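We use cookies to remember your settings and to count visits. By continuing to browse you accept this. Manage preferences

Garage tips for the club kart: work between meetings

These notes cover a direct-drive or clutched single-speed kart kept in a home garage and run at short circuits such as Nillby and Tosbridge. Gearbox karts need more than is given here. Where the engine or chassis maker's manual differs from these notes, follow the manual.

Before anything is taken apart

Write down the settings as the kart came off the track: tire pressures, track width front and rear, ride height, sprocket sizes, jetting. Put the sheet in a plastic sleeve and tape it to the wall. Memory is good for a day or so.

Drain the tank into an approved can and label the can with the oil ratio. Disconnect the fuel line at the carburetor and plug the open end. Do this outdoors or with the garage door fully raised, and turn off any water heater or other pilot flame in the same space before the cap comes off.

Washing

Do not use a pressure washer near the axle bearings, the brake caliper or the ignition. A bucket, a soft brush and dish soap will remove rubber marks and most of the chain lube. Baked-on lube around the engine mount comes off with degreaser left to stand for a few minutes and wiped, then wiped again with a clean rag. Blow out the brake disc area with low-pressure air and finish with brake cleaner on the disc only.

Floor trays should be washed on both sides. The underside carries grit that scratches the paint on the rails, and a clean tray shows where the chassis has been touching the curbs.

Chain and sprockets

Take the chain off and lay it on its side. Hold one end level with the bench. If the free end droops noticeably more than a new chain of the same length, replace it. Check for stiff links by running the chain slowly over a finger.

Clean with kerosene and a stiff brush in a metal tray, dry with a rag, then hang it overnight. Lube goes on the inside run, at the rollers. We have used Lục chain wax for dry meetings and ordinary spray lube for wet ones; the wax flings less but takes longer to set, so apply it the evening before.

Look at the rear sprocket teeth from the side. Hooked teeth mean the sprocket goes in the scrap bin, along with the chain that ran on it. Keep sprockets on a length of threaded rod with the tooth count written on each in paint pen. The 41 and its neighbors get the most use at Tosbridge and should be at the outer end of the rod.

Alignment is checked with a straightedge laid across the face of the rear sprocket and extended to the engine sprocket. Move the engine along the mount until the straightedge sits flat on both. Tighten the clamp bolts a little at a time, alternating, and check again. It will have moved.
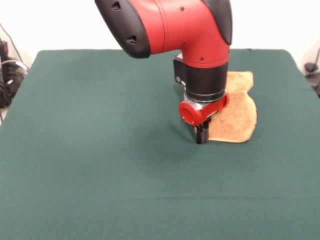 Front end: toe and steering play

Set the tires to running pressure first and put the kart on a flat floor. A garage slab usually slopes toward the door. Find the flattest area with a long level, mark the four wheel positions in paint and use the same marks every time.

With the steering wheel centered and locked with a clamp, measure between the front tires at axle height, ahead of and behind the hubs. Most club chassis are happy with up to 2 mm of toe-out in total. If you have laser plates, zero them against each other before fitting. If you have a tape, measure three times and use the average.

Rock each front wheel by hand with the kart on its stand. Play at the rod ends can be felt with a fingertip on the joint while the wheel is moved. Rod ends are cheap and should not be greased into another season. Kingpin bolts are checked with a wrench, and the locknuts are replaced each time they come off.

Brakes

Bleed from the lowest point upward with a syringe if the caliper allows it. Use the fluid named on the reservoir cap; mixing types damages the seals. Wipe spills immediately, as most brake fluids strip paint.

Pads should be measured at both ends. A tapered pad points to a caliper that is not square to the disc. Shim the caliper mount until the gap is equal top and bottom – feeler gauges are accurate enough for this. Spin the axle by hand and listen. A light, even rub is acceptable with new pads. A rub once per turn is a bent disc or a bent axle, and the disc is the cheaper one to rule out first.

Tires in storage

Remove the tires from direct sun and from any electric motor, including the compressor and a chest freezer. Let the pressure down, wrap each tire in plastic film and stack them flat. Write the number of heat cycles on the film. In August an attic is too hot for them; a closet on the ground floor is better.

Flat spots and picked-up rubber can be scraped with a heat gun and a wide blade. Keep the gun moving. Check the class rules first, as some series do not allow it.

Wheel bearings can be spun while the tires are off. A dry bearing sounds hollow. Replace both in the hub together.
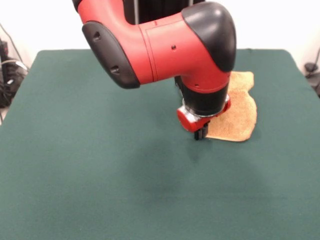

Fasteners and small parts

A kart vibrates enough to loosen anything held by a plain nut. Use nylon-insert locknuts, and put safety wire or clips on every bolt the rules list. After tightening, draw a line in paint pen across the nut and onto the bracket. A broken line can be seen from a standing position in the paddock.

Sort bolts by diameter and then by length. The Grulgate cabinets with the shallow drawers suit this, though the plastic dividers split in cold weather and are better cut from thin aluminum sheet. Keep one tray for parts removed from the kart on the current job and nothing else.

Compressor and air lines

Drain the tank after each session. Drop the regulator to 90 psi for air tools and well below that for blowing parts clean. Wear eye protection for both.

Fuel mixing

Measure oil with a graduated syringe or ratio cup. For a can that takes 300 ml of oil, pour half the fuel, add the oil, close and shake, then add the rest and shake again. Date the can. Mixed fuel left over after a month can be taken to the county hazardous waste site, in the original can with the cap tight.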